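Caring for Marble Counters
By Imelda Manalo
Updated February 15, 2025

Marble is softer than granite and it reacts with acid. Most of the dull spots people call stains are etches, where lemon juice, vinegar or wine has eaten into the polish. A cleaner won't lift an etch. A stain is darker than the stone around it and can usually be drawn out.

Daily cleaning
Use warm water, a soft cloth and a drop of dish soap. Rinse with a second cloth and dry. Skip vinegar, bathroom sprays and anything with grit in it. Soap left behind builds up into a film, and the film is what makes a counter look cloudy.

Oil stains
Mix baking soda and water to the thickness of peanut butter. Spread it over the spot, cover with plastic wrap, tape the edges and leave it overnight. Scrape it off with a plastic spatula. Old oil may take two or three rounds -- my counter in the Veldale house took four.

Sealing
Put a spoonful of water on the stone and wait 14 minutes. If the stone darkens underneath, reseal it. Wipe the sealer on, let it sit as long as the label says, then buff off all of it. Sealer that dries on the surface leaves streaks.

Plants and produce
Set flower pots on a saucer with felt feet. Wash cucumbers and other vegetables in the sink and dry them before they go on the stone.
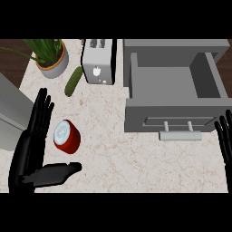 Can I use a steam mop head or hand steamer on marble?
It's better to leave steam for the floor tile. Heat and moisture can wear down the sealer, and a damp cloth does the same job.

Rust rings from cans need a poultice made for rust. Test it first in a back corner.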